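Gripper closes on nothing: how to find and fix a bad grasp offset in the kitchen sim

Danjuma Uzor, July 2025

Quick writeup so I stop answering this in chat. Symptom: arm reaches for a small object, stops short or off to one side, fingers close on air, planner reports success and carries on with the place step. No error in the log. We lost most of a batch to it, 1,000 episodes, all marked good. Mali Gough caught it when she replayed a few by hand.

You need the Tukari scene files, the replay viewer, and write access to the Kasa config folder. No access? Ask Kittipong Ongart.

Step 1. Stop the batch

Kill the job first. Don't let it finish "just to see". Every episode it writes has to be relabeled later and the relabel script is slow.

Step 2. Replay one failed episode, paused before close

Open the viewer, load any episode from the bad batch, scrub to the last step before the close command. Fingers should be open, target between the tips. Turn the view so you're looking from the side and not straight down. From straight down, everything looks lined up even when it isn't. I lost a whole afternoon that way.

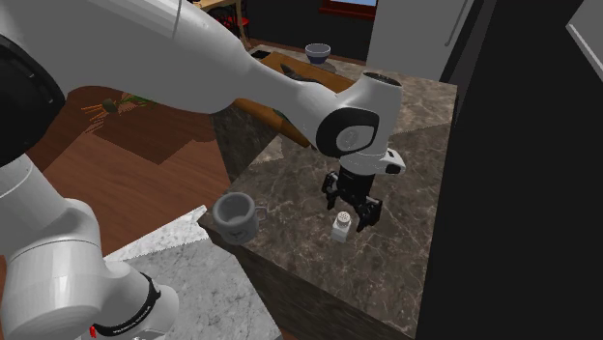

Use a small target for this. The shaker is good, the mug is too forgiving and its handle confuses the contact check. Look at where the finger tips are compared to the body of the object, sideways and in height, both. Write down which way it's off. If the fingers aren't level with each other, check the camera angle before you blame the linkage, a tilted view does that too.

Step 3. Read the tool offset

In the Kasa folder open the gripper file and find tool_offset. Three numbers, x y z, in millimeters. Compare with the offset in the arm file. They have to match. Ours didn't: z was off by 23 in one and x had the wrong sign. Somebody swapped the gripper model and only updated one file. (Me. It was me.)

If they match already, skip to Step 5, you have a different problem.

Step 4. Fix and reload

Change the arm file to match the gripper file, not the other way. Save. Then restart the whole sim. A scene reset does not reload the offset, it keeps the old one in memory and you will think the fix did nothing. Kamol Jitpraphai and I both fell for this.

Step 5. Check the success test

This is the part that let it thru. The success check only asked if the fingers reached the closed position. Empty fingers close just fine. Set require_contact to true, for both fingers, and set min_hold to 5 frames. Leave the lift check on as well.

Warning, if this config also goes to the real arm: do not push it yet. Wrong z on hardware means fingers into the counter. Montri Intarasuk signs off on anything that leaves the sim, and he wants the slow-speed run with a hand on the stop button first.

Step 6. Short test run

Run 9 episodes with the shaker, different start poses. Watch them, don't only read the summary. If any of them closes empty it should now be marked fail. If one is marked good and the fingers are empty, go back to Step 5, the contact flag probly didn't save.

Then relabel the old batch with the new check and restart the full job.

Still to do: a startup check that compares the two files and refuses to run if they differ. Mali has a draft of it.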